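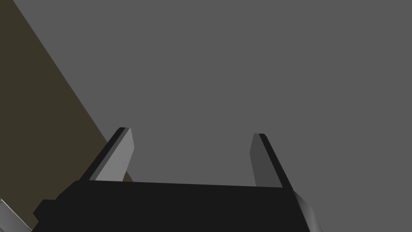

Simulated success rates need a second number beside them

12 Shares — 4 Comments

A gripper in simulation has two clean slabs for fingers and a flat grey background behind them. I have no quarrel with that. My quarrel is with a results table that reports one success rate from it and stops.

Fatemeh Ahmadpour's group trained a grasping policy called Ruta entirely in simulation, viewed from the wrist. It scored 70 per cent over 313 simulated trials. On the real arm at Korholm it managed 4 grasps out of 50. Both figures are in the paper, side by side in the first table, and I think every paper in the field should be laid out that way.

Maritza Tamayo disagrees. She argues that small labs can't afford hardware, and a rule like mine would shut them out. It's a fair point — I worked in one of those labs. But a lab without an arm can still change the lighting, the friction and the camera mount, run the policy again and print how far the score drops. That costs computer time and a few days' labour.

Reviewers should ask for it. I have started to.

Share this — 4 Comments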